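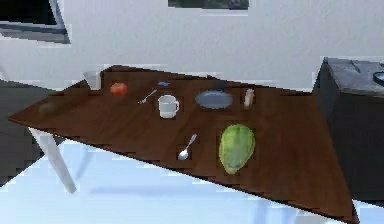 深色木制家具标签新规12月起执行 表面处理须单独列项

Jultelton木制品检测中心近日发布木制桌类产品标签修订细则,自12月起适用于送检的餐桌、书桌及工作台。修订后,桌面基材、饰面材料和着色工艺须分栏填写,不得再合并为“实木色”“深木色”等笼统表述。

细则由该中心材料室起草,主要针对深色桌面产品。材料室在前一轮抽检中共核查标签1,829份,其中1,442份写明了基材种类,写明着色方式的为1,226份,另有543份在饰面一栏只填颜色名称,未注明涂层类型。按照新要求,最后一类标签将退回补正,补正期间不出具检测报告。

材料室负责人杜尚·莱卡(Dušan Leka)表示,深色桌面的外观可以由树种本身形成,也可以由染色、热处理或覆面得到,几种做法在耐磨、耐热和翻新性能上差别较大,仅凭颜色和纹理难以区分。“消费者看到的是同一种红褐色,打磨以后露出来的可能完全不同。标签至少应当说明饰面层有多厚、能不能再打磨。”

根据细则,标签须包含以下内容:桌面基材名称及结构形式;饰面层材料与标称厚度;着色方式;面漆类型;桌腿及支撑件材料。桌腿与桌面材料不一致的,应分别标注,不得以桌面材料代表整件产品。封边条与桌面材料不同的,需在备注栏说明。

检测方法部分同步作了调整。耐湿热试验增加一个温度档,试样在规定条件下静置后检查光泽变化、鼓泡和开裂情况;耐光色牢度试验改为与未曝光试样并排比对,由两名检测员独立评级,结果不一致时取较低一级。深色试样的划痕评定须在漫射光和侧光下各进行一次,原方法只规定漫射光,浅划痕在深色底面上容易漏判。漆膜附着力仍按原划格法执行。

企业方面,Pimer家具厂已提交首批按新格式编制的标签样稿。该厂技术部称,主要工作量在于追溯外购饰面材料的批次资料,部分老型号缺少厚度记录,需要重新取样测量。Darwish木业则提出,薄木饰面厚度在砂光工序后会有波动,建议以区间形式标注。材料室答复称可以接受区间标注,但下限值须有实测数据支持,测点不少于五处,且应避开边部。

适用范围不包括户外桌、儿童学习桌和金属台面的工作台。桌面局部镶嵌其他材料的产品可以适用,镶嵌部分单独列项。

对12月之前已取得报告的产品,原报告在有效期内继续有效,标签可在下一次换版时更新。企业如对桌面配方、饰面供应商或面漆体系作出变更,则应当按新细则重新送检,不适用换版安排。仅变更包装或五金件的,提交书面说明即可。

标签模板和填写说明已上传至Andamum送检平台。平台同时开放预审功能,企业上传标签电子稿后由系统核对必填栏目,缺项内容将自动列出。预审结果不代替正式审核。纸质标签样稿仍由中心窗口接收,须与电子稿版本号一致。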